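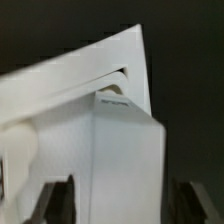 Progress note to Ans Dewulf, covering November. Short one, the bench is a mess and I have to give the room back by 6. Main news is the grip. The Collero arm now takes a small upright box between the printed fingers and the padless version is the one we're keeping – the white finger with the narrow curved slot and the rounded inner lip, the lip is what presses on the box. Slot gives the plastic a bit of flex. Pointed tip still longer than I want, will trim it on the next print. Logged 394 grips on the bench so far, the drops were nearly all from my own bad starting position.

Spending: almost 135 dollars this month, mostly filament and a replacment servo from Trimard. Receipts are with Kuo-hua Chung. Nothing spent on the Leemans controller yet, still waiting for a quote.

Next job is locating. Wrist camera needs to find things without me typing in positions. Started on the printed markers, code side is Kuo-hua's. Reads fine when we hold still, loses them when the arm moves fast. Could be exposure, could be the paper not lying flat. Will glue the next sheet to board and slow the arm down.

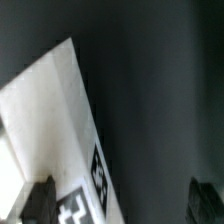
Marker sheet from the wrist camera, fingers open.

Still open:
– cable at the wrist rubs, needs a clip
– shorter finger tip
– Julloditz shop hours for the winter, can you ask teh board? We need 2 evenings a week to stay on schedule

More when the glued sheet is tested.

2 comments
Share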